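Picking cell Ekach: questions about the dropped items in July

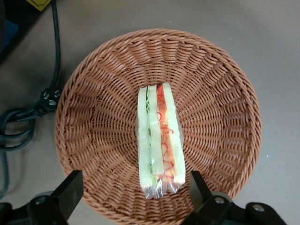

In July the Ekach cell started to drop items after a correct pick, and many of you wrote to us with the same questions. The fault is found only in part, so please read this page before you restart a cell at your site. The hardest case is a wrapped sandwich lying with its cut side up in a round woven basket, with the film gathered at one end, and most of our tests now use this case.

What exactly goes wrong?
The fingers close, the controller reports "grip confirmed", and the item slides out during the lift. In the log you will see code 1007. From 800 test cycles at Zaltine, 70 ended in this way.

Is it the plastic film?
Partly. Film is smooth, and it can fold between the finger and the item. The controller then reads the fold as contact. But we saw code 1007 also with unwrapped items, so the film alone does not explain it.

Does the basket matter?
Yes. With a thick braided rim, one finger can touch the rim before it touches the item. The force value goes up and the software believes it has a grip. Please check the approach height first if you use such baskets.

Can I solve it with more grip force?
Please do not. Two sites tried this, and one of them bent a finger bracket. Leave the force at the value you received with the cell.

Is it dangerous for people?
A dropped item is light and nobody was hurt. The danger is in the reaction. On a Tuesday in the Pangaribuan hall, an operator reached in to catch an item while the arm was still moving. Press the stop button, wait until the arm stands still, and only then open the guard.

May I keep cables on the table?
Only outside the reach of the arm. A loose plug or a coil of cord next to the basket can be caught by a finger. This is a separate risk from code 1007, but we check it at the same visit.

When will there be a correction?
Software build 835 compares both fingers before it confirms a grip. It is running at Zida now. We have no release day yet.

Where do I send my logs?
To Irina Preda in the service office. Please include the whole log of the shift and write which basket you used.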